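Dralthorpe publishes handling rules for robot arms in small workshops

March 2023

The Dralthorpe workshop network has published a new set of rules for people who use small robot arms on tables and benches. The text has 50 pages and replaces the draft that was sent to members in January. It was prepared together with Stinico, which trains operators in the region.

Members sent 107 comments on the draft. Many of them were about fragile objects, and this chapter is now the longest one. It says that glass must be handled at the lowest speed setting of the arm, and that the operator must write down the grip force before the first trial. When glass and a harder object are on the same surface, the operator must decide the order of picking in advance and keep to it.

"The old draft spoke only about the safety of people," says Tài Ung, who edited the text. "Of course this is still the first chapter. But our members asked also how to work well with the objects, and we had no good answer for them." 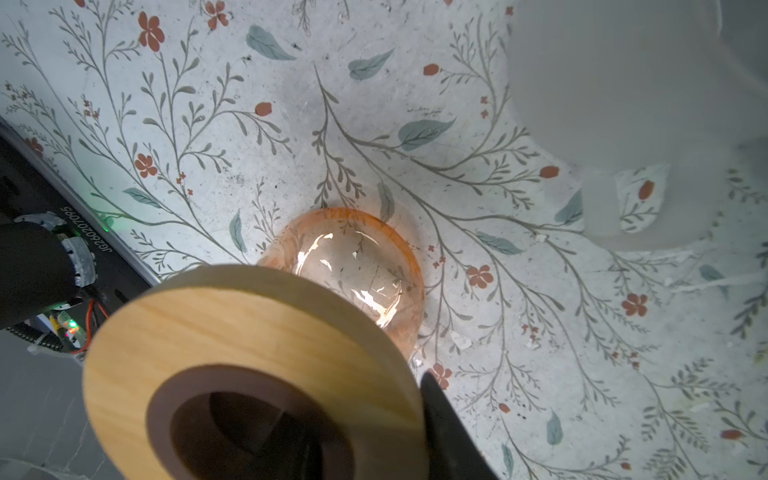
Cables, lights and records

The rules ask for a check of all cables at the wrist before each session. Status lights must stay visible to the operator and may not be covered with tape. Every stop, planned or not, goes into the session record with the time and the name of the operator.

Warrick Tawhiri of the Otari workshop, which tested the rules during the winter, said that the record takes a few minutes each day. His group has completed 3187 picks under the new rules and will continue until summer.

Members can already use the rules. They become obligatory for shared workshops after the next yearly meeting.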